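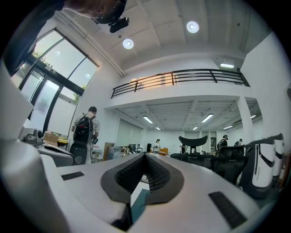 Support > Rooms and Bookings > FAQ

Varkivum Meeting Rooms: Frequently Asked Questions

How do I book a room?
Bookings are made in the Irno calendar. Select the room, the start time and the length of the booking. The minimum booking is 30 minutes and the maximum is 240 minutes. Longer bookings need approval from Amerley Laryea.

Can I change a booking after it is confirmed?
Yes. Changes are accepted until the start time. Moving a booking to another room cancels the original and issues a new confirmation number.

What happens if I arrive late?
The room is held for 15 minutes, then released. A released room can be rebooked by any account holder, including you.

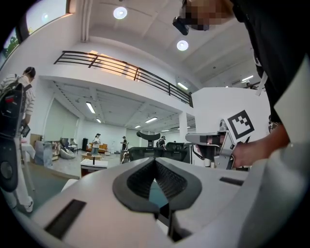
Which rooms can be combined?
Sasari and Essien share a folding partition and can be booked as one space. Select "Sasari + Essien" in the calendar. Booking them separately does not open the partition - it stays locked unless the combined option is used.

Is the door code the same for every room?
No. Each confirmation includes a code that works from 5 minutes before the start time until the end of the booking.

Are recurring bookings allowed?
Weekly and monthly bookings are allowed. All recurring bookings expire at the end of December and must be entered again.

How are cancellations charged?
There is no charge with 2 hours' notice or more. After that, the full rate applies. Billing disputes go to Efua Tetteh and must include the confirmation number.

Contact: room desk, ext. 919 | © Varkivum | Back to top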